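2 Jan 2018
Notebook, hours and staffing project

Back at it! First day after the break and I have the whole desk survey export open, so I'm writing this down while it's fresh, before the inbox fills up.

Quick recap for anyone picking up the book in the middle. We are trying to find out whether the protected weekend rule at Promside has changed how many hours the junior analysts work, or only moved the hours to other days. The rule came in last June. Promside gave us badge data and a short weekly form the analysts fill in themselves. Ploma runs a similar size of corporate finance team with no such rule, and they agreed to be the comparison. I still can't believe both said yes.

What came in over the break: 764 weekly forms from Promside, 467 from Ploma. That is far more than I hoped for. I had braced myself for people dropping the form the moment a deal went live, and the opposite happened, they seem to fill it in more when they are busy. Some of the comment boxes are a full paragraph long. One analyst wrote out a whole Thursday night hour by hour, including dinner (cold noodles, 10 pm, at the printer). Gold.

Cleaning so far:
- dropped forms with no team code
- merged the two spellings of the healthcare group
- badge times after midnight now count toward the day the shift started, which fixes the weird Saturday bump I was moaning about in the last entry
- have NOT touched the forms where the hours add up to more than the week has. There are 8 of them. I want to read each one first, I think a few people put in the total for two weeks.

First look, and please don't quote this to anyone yet: Saturdays at Promside really did go quiet. The drop is big and you can see it in the raw plot without squinting. Sunday is a different story. Sunday evening starts filling up from 6 pm on, and the Monday morning badge times creep earlier too. So part of the weekend came back to the analysts and part of it slid into the edges. I love this! It's a much more interesting result than a plain yes or no, and it matches what people wrote in the comments ("Saturday is great, Sunday night is the new Saturday").

Total weekly hours are down at Promside, but less than the Saturday drop alone would give you. At Ploma they are flat, with the usual year-end hump.

Pay question: the form asks whether they would trade some bonus for a fixed finish time. I expected a clear no from the first-years and a yes from the third-years. Got nearly the reverse. Need to check the coding on that item before I get excited, because the scale on the Ploma form runs the other way round and I may have flipped it twice.

Ran the staffing model again using the Ragab script, the version from before the holidays. It takes ages on this machine but it finishes now. The fix was dumb, I had the team lookup inside the loop. The model says that the groups where one person hands out all the work (a proper staffer) have a more even spread of hours than the groups where each vice president grabs whoever they like. Effect holds when I take out the two largest teams. Holds when I take out December too. Want to try it with deal count as a control, once Promside sends the list.
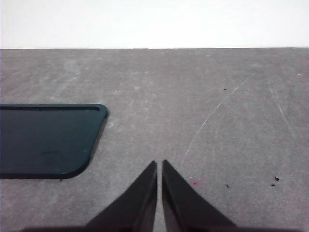 The deal list matters more than I first thought, by the way. Without it I can't tell a quiet team from a well run one, and those two look the same in the badge data. Wrote to Promside again this morning, very nicely.

Kadari is the other thing. They make the calendar tool that Ploma is going to switch on for two of its teams, the one where an analyst can mark an evening as taken and the associate has to ask before booking over it. If we can get the request logs we would see how often people ask, and how often the answer is no. Such a neat source. I sketched a one-page data request and it's in the shared folder, comments welcome, the wording on anonymous IDs is clumsy.

To do this week:
- read the odd forms
- check scale direction on the bonus item
- redo the Sunday plot with 7 pm as the cutoff and see if the shape changes
- ask Ploma whether their team codes changed in the fall
- back up the export to the second drive (didn't do this before the break, bad)

Plots are in the December folder for now, will move them.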